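화물차 운전자의 휴게시간 기록을 종이에서 전자 방식으로 바꾸는 개정 규칙이 12월부터 락몬트(Lakmont) 지역 운송업체에 적용된다. 대상은 총중량 기준을 넘는 화물차를 한 대라도 운행하는 업체로, 지역 교통국에 등록된 차량은 2,159대다.

## 종이 일지 폐지

지금까지 락몬트의 화물차 운전자들은 운행을 마친 뒤 종이 일지에 출발 시각, 도착 시각, 휴게 장소를 손으로 적어 회사에 제출했다. 회사는 일지를 보관하다가 교통국이 요구할 때만 사본을 냈다. 개정 규칙이 시행되면 운전자는 휴게에 들어갈 때와 끝낼 때마다 차량 단말기나 승인된 휴대전화 앱에 입력해야 하고, 기록은 그날 자정까지 교통국 서버로 전송된다.

휴게시간 자체는 늘거나 줄지 않는다. 연속 운전 한도와 최소 휴게시간은 기존 기준이 그대로 유지된다. 교통국 운송안전과의 다은 류(Da-eun Ryu) 과장은 “새로운 의무를 얹은 것이 아니라 기록 방법을 바꾼 것”이라며 “단속 때 일지를 넘겨 가며 대조하던 시간이 크게 줄어들 것”이라고 말했다.

기록이 빠진 날이 한 달에 2일을 넘으면 업체에 시정 명령이 나가고, 이후에도 고쳐지지 않으면 차량 한 대당 과태료가 부과된다. 단말기 고장이나 통신 두절로 입력하지 못한 경우에는 28일 안에 사유서를 내면 누락으로 처리하지 않는다. 사유서에는 고장 시각과 차량 위치, 수리 내역을 적어야 한다. 수리가 끝날 때까지는 종이 일지를 임시로 쓸 수 있다.

## 업계 반응은 엇갈려

대형 업체들은 대체로 준비를 마쳤다는 입장이다. 냉장 화물을 주로 다루는 벨리스(Bellis) 운송은 올봄부터 전 차량에 단말기를 달아 시험 운영해 왔다. 이 회사에서 배차를 맡고 있는 누완 자야싱헤(Nuwan Jayasinghe)는 초기에 운전자들이 종료 버튼을 누르지 않고 출발하는 일이 잦았지만 여름이 지나면서 거의 없어졌다고 전했다. 벨리스 측은 휴게 기록을 배차표와 연동해 다음 운행을 정할 때 참고하고 있다.

소규모 업체의 사정은 다르다. 두르나(Durnar) 방면 국도에서 골재와 목재를 나르는 업체 상당수는 차량이 서너 대뿐이고, 사무직원 없이 대표가 직접 운전하는 곳도 있다. 가족과 함께 덤프트럭을 운행하는 틸리니 로이(Thilini Roy)는 “산길로 들어가면 전화가 끊기는 구간이 길다”며 “기록이 제때 올라가지 않았다고 매번 사유서를 쓰라는 것인지 아직 답을 듣지 못했다”고 말했다.

이에 대해 교통국은 단말기와 앱 모두 통신이 끊긴 동안의 입력을 저장했다가 연결이 돌아오면 자동으로 보내도록 돼 있다고 설명했다. 저장된 기록은 입력한 시각을 기준으로 인정된다. 다만 자정이 지나서야 전송된 기록을 일일이 확인할지, 자동으로 받아들일지는 시행 전에 세부 지침으로 정할 예정이다.

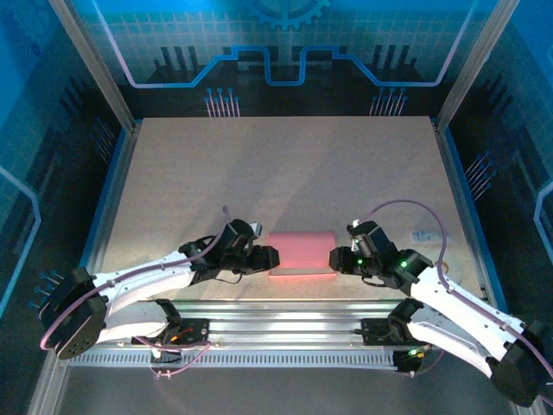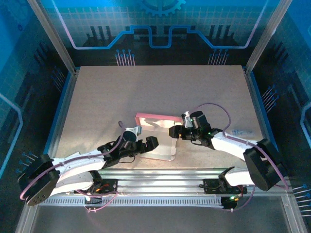 분홍색 블록이 놓인 작업대(첫 번째 사진)와 로봇 팔 두 대가 설치된 작업 공간(두 번째 사진).

## 휴게 공간 부족 지적

운전자 단체는 기록 방식보다 쉴 곳이 먼저라는 주장을 내놓고 있다. 락몬트 화물운전자회의 피유미 코디카라(Piyumi Kodikara) 사무국장은 외곽순환도로를 따라 대형차가 설 수 있는 공간이 밤 9시면 모두 찬다고 말했다. 자리를 찾아 돌다 보면 연속 운전 한도를 넘기게 되고, 전자 기록에서는 몇 분을 넘긴 것까지 그대로 드러난다는 것이다.

운전자회는 시행 첫 석 달 동안 15분 이내의 초과는 과태료 대상에서 빼 달라는 의견서를 교통국에 냈다. 하역장에서 대기하는 시간을 휴게로 볼 것인지도 명확히 해 달라고 요구했다. 현행 규칙은 운전자가 차량을 떠나 자유롭게 쉴 수 있는 경우만 휴게로 인정하지만, 물류창고마다 적용이 다르다는 지적이 이어져 왔다.

교통국은 브라마노(Bramano) 나들목 옆 옛 계량소 부지를 화물차 임시 주차장으로 여는 방안을 검토하고 있다. 포장 상태가 나쁘지 않아 조명과 화장실만 갖추면 겨울 안에 쓸 수 있다는 것이 교통국의 판단이다. 부지 인근 주민들은 야간 소음과 진입로 정체를 걱정하고 있어, 진입로를 어느 쪽으로 낼지가 쟁점으로 남아 있다. 운영 시간도 아직 정해지지 않았다.

## 단말기 구입비 일부 지원

차량이 다섯 대 이하인 업체는 단말기 구입비의 절반을 지원받을 수 있다. 지원 물량은 2,000대분이며 신청 순서대로 배정된다. 앱만 사용하는 업체는 지원 대상이 아니고, 이미 단말기를 산 업체는 올해 발행된 영수증이 있으면 소급해 신청할 수 있다. 중고 단말기는 승인 목록에 있는 기종이라도 지원하지 않는다.

신청 창구를 맡은 샨티 시바쿠마르(Shanthi Sivakumar) 주무관은 차량등록증과 사업자 서류의 주소가 달라 반려되는 경우가 많다며 신청 전에 주소를 맞춰 달라고 당부했다. 접수는 교통국 민원실과 누리집에서 받는다. 민원실 창구는 오전 9시에 열고 오후 5시에 닫는다.

운전자용 입력 안내서는 민원실과 두르나 차량검사소에 비치돼 있으며, 앱 사용법 교육은 시행 전까지 검사소 2층 강의실에서 열린다. 교육은 무료이고 예약 없이 들을 수 있다.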